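Kiron | Automation for small-batch packing
Home
What we do
Open day
About us
Contact

About us

Kiron designs and tests handling routines for firms that pack goods in small batches. Our customers mostly fill jars, tubs and pouches by hand, change product several times a day and have no room for a fixed line. We supply the robot cell, the routines that run on it and the training for the people who will look after it.

The company has eight permanent staff. Kamlesh Tomar founded it after a long spell in machine maintenance and still signs off every cell before it leaves the building. Vasylyna Koval runs the demonstration side, which covers data recording, trials on customers' own containers and the open day held each May.

The open day

The open day is the easiest way to find out whether our approach suits your products. It takes place on a Wednesday and runs from 10 am to 4 pm, with a break at 12.30. Visitors come in groups, and each group spends an equal time at the recording table, the replay cell and the drawing office. There is no sales presentation. Prices are discussed afterwards by appointment, when we have seen the containers and know the cycle time required.

Most groups start at the recording table. The operator works with a pair of hand-held grippers, one in each hand, and carries out the task directly on the tabletop. The task is kept short. A typical one is to pick up a lidded container, place it in a bin and return both hands to the starting position. Each run through the task is stored as one recording.

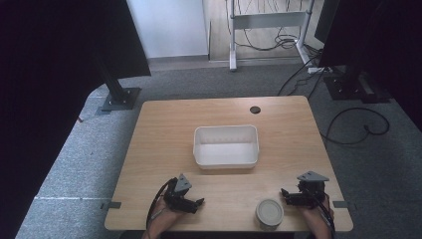
Recordings are made in sets, and a set covers one container type in one layout. Between runs the operator moves the container to a new position, so that the finished routine does not depend on a single starting point. Bin position is changed less often, normally at the end of a set. We ask visitors to keep behind the floor marking while a set is under way and to save their questions for the changeover.

The hand-held grippers are used for one practical reason: a packer can learn them in a morning. Writing motion programs by hand for a product that will be replaced next season is slow work, and the person who understands the product best is usually the one who packs it. Under our method that person makes the recordings. Our engineers then clean the data, reject incomplete runs and prepare the routine for the cell.

At the last open day we reported the figures for the current container project, which is called Skemance. It had collected 2,575 recordings at that date. Of these, 1,924 had passed checking and 263 were waiting for a second check. The remainder were rejected. The most common fault was a hand leaving the working area before the run was complete, followed by a container set down on the rim of the bin. Rejected runs are kept on file, but they are not used to prepare routines.

What is recorded

Each gripper produces its own view of the work, looking along the fingers towards whatever is about to be picked up. These views matter more than the overhead one for glass, where the outline of the container is faint and reflections move as the gripper moves. Clear jars were added to Skemance at the request of Hladun, a preserves maker that packs in three jar sizes and wanted all of them handled without a change of fingers.
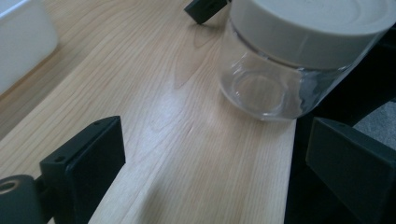

Gripper view during the open day demonstration: glass jar with screw-on lid, white container at far left.

Glass brought two changes to our procedure. The first concerns approach height. With opaque tubs the fingers may close at any point on the side wall, but on a glass jar we record separate sets for a grip on the body and a grip on the lid, and the customer chooses between them. The second concerns lighting. Glare on a pale table can hide the lower edge of a jar, so sets are now repeated under at least two light levels. Visitors with food-grade lighting on their own premises should tell us the type when booking.

The replay cell

After the recording table, groups move to the replay cell, where a finished routine is run on an arm behind a guard. The cell shown on the open day is the same model we deliver. It is built on a frame from Allside, our fabrication partner, and will pass through a standard double door once the guard panels are removed.

The demonstration lasts fifteen minutes. The routine is run first with containers in the positions used for recording and then with positions chosen by visitors. Failed picks are left in. When one occurs the operator stops the cell, reads out the logged reason and restarts. We consider this more useful than a rehearsed sequence, and most of the questions we receive by email afterwards refer to it.

Please note the following limits, which apply to all current cells:
Containers must be closed before handling.
Filled weight must be within the rating agreed in the quotation.
Flexible pouches are handled by a separate routine and are not part of the open day.
The cell does not inspect labels or check fill level.

School and college visits

One morning session in the same week is reserved for schools and colleges. The content is identical, with a longer period at the recording table so that each student can complete a run. Student runs are marked as such and are not added to customer projects. Teachers receive the session sheet and our risk assessment beforehand and should return the signed copy before arrival.

Students often ask what qualifications are needed. Our present staff came from maintenance, packing, electronics and software, in that order of number. We take one trainee a year, who spends the first months recording and checking data before moving to cell assembly.

Bringing your own containers

Visitors from industry may bring up to four containers for assessment. They should be empty, clean and fitted with their usual lids. Vasylyna Koval or one of her colleagues will measure each one and make a short set of recordings if time allows. You will receive a written note stating whether the container can be handled with standard fingers, needs adapted fingers or falls outside our range. The assessment is free and carries no obligation.

Booking

Places are booked through the form on the Open day page. Give the number in your party, the type of product you pack and any access needs. The demonstration area is on the ground floor. Flat, closed shoes are required in the replay area, and photography is permitted everywhere except the drawing office.

Firms unable to attend in May can ask for a separate demonstration. These are held in the afternoon, last two hours and follow the same order as the open day.

Contact | Privacy | Terms of supply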